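4.2 Setting Up and Looking After the Laundry Cell 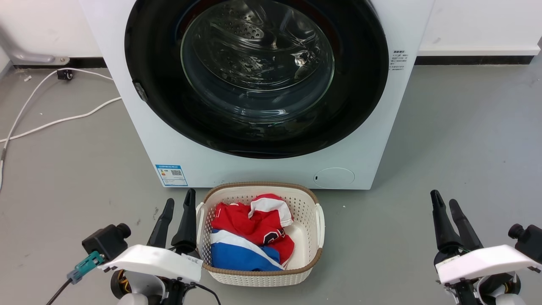

Figure 3. The laundry cell from the head camera, with the basket between the two grippers and the washer door closed.

I should say up front that the cell didn't start out this tidy on paper. Our first plan, written in October, gave the washer one line and the arms four pages, and we paid for that pretty quickly! Most of the time we lost in the Raltbridge room went into small, dull things: a basket set down a hand's width too far left, a finger that had worked itself a bit skewed, a cable that had crept into the wheel path. So I'll go through the setup the way we do it now, in the order we do it.

The washer comes first, and everything else gets measured from it. We park the base square to the front panel and check that the head camera has the whole door ring in view (the glossy black ring throws some nasty highlights, and the drum glass is worse, so we fit the door position to the outer edge of the ring and leave the glass out of it). Then the basket goes down in front, with its handles pointing left and right. The handles matter a lot. When we let people drop the basket any old way, the arms had to twist to reach it, and the Pilon controller would stop on a wrist limit.

Next come the fingers. Before each session I close both grippers on a gauge block and look at the gap at the tips. If it's off by more than 2 mm, I loosen the finger screws, reseat them and do the check again. Over 784 load attempts we did this reseating 10 times, nearly all of them on the left side, and I still don't have a good story for why. Hanna Lis thinks it's the pull from the cable on that side. She may well be right, but we haven't tested it.

Cables were the other big time sink. We now run a hand along each one from plug to bracket, push the connectors home, and swing the arms slowly through their full range while watching for anything that goes tight. The floor leads get pushed back toward the wall as far as they'll go. I wish I could report something cleverer.

Camera calibration we repeat after any finger or bracket work, using the Custunach board and the routine from Lim. It takes one person and a cup of coffee. The results in Section 5 leave out 228 early attempts made before this routine was in place, and I've put those in the appendix for anyone who wants to see how bad it was.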